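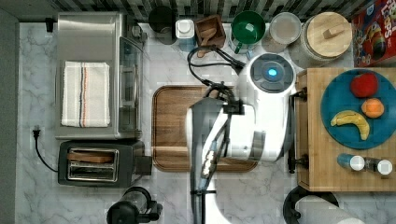
Toast

Toast is bread that has been browned by dry heat, and I'll admit straight away that I'm fonder of it than an encyclopedia writer ought to be. The browning comes from sugars and proteins in the bread reacting as the surface heats up (the Maillard reaction, if you want to look it up), and it's what gives toast its nutty smell and that lovely crunch.

The word goes back to the Latin torrere, to parch or scorch. People were toasting bread over open fires long before anybody thought of selling a machine for it, mostly as a way of using up a stale loaf. My gran still did hers on a long fork by the fire, black at one corner and nearly raw at the other, and I loved it!
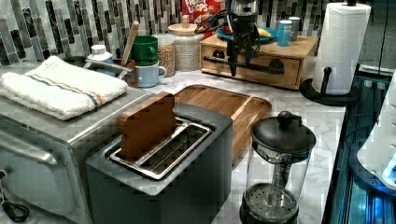
Sarby Home Cooking Club: Bread and Baking Pages

Bread for toasting is best a day old. Fresh bread holds more water, so it steams for a while before it starts to colour, and you end up with a slice that's soft in the middle and patchy outside. I cut mine fairly thick and give it 3 minutes, or 4 if it's come out of the freezer. Sourdough takes longer than a tin loaf, and anything with fruit or honey in it will catch before you've found the butter. 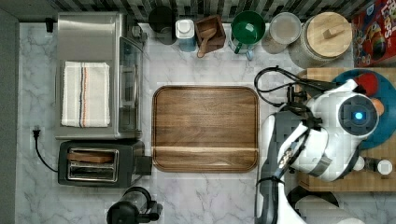
A slice in the toaster, with the toaster oven behind.

Nearly every country has its own way of eating it. In Catalonia it's rubbed with tomato, in Singapore it comes with coconut jam and soft eggs, and in Britain we put baked beans on it and call it tea. Melba toast is the thin, brittle sort, made by splitting a toasted slice and browning the insides too. French toast is soaked in egg and fried, so I'd say it's a cousin (we've had long talks about this at the club, and I'm not budging). 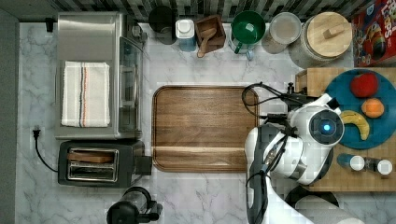

Hayley Haworth wrote in to say that I've been unfair to fresh bread, and that a warm crust from a new loaf, toasted on one side only under the grill, beats anything a day old. I've tried it since with a white bloomer and it was very good, though I did need twice the butter.

See also: Rarebit; Rusks; Breadcrumbs

Page last changed October 26, 2022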